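Jeans, again

Ok quick one, the dryer's going and I have to be out of here by 3.

Still on the jeans problem. Drawer doesn't close. Tried rolling them like that Selulero folding guide says, which worked for maybe a week and then everything unrolled into a big blue lump. So back to folding. Legs together, in half, in half again, waistband out so I can tell whcih pair is which without pulling up the whole stack.

Up to 700 pages on tidying in this apartment and not one has a decent bit on denim. Thick stuff doesn't behave. Bulges right at the fold, every time. 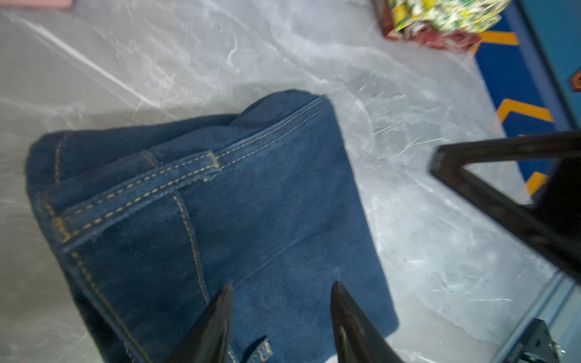

Page last changed: Wednesday, 15:22

Dark pair with the yellow stitching, folded. Going a bit fuzzy and pale where it rubs but plenty of wear left, so they stay. The Medcombe ones go in the donate bag. Too short, always were, dont know why I kept them.

Sweaters next, probably July at this rate. And the drawer still sticks on the left side. Wax? Somebody said candle wax. Will try it and report back.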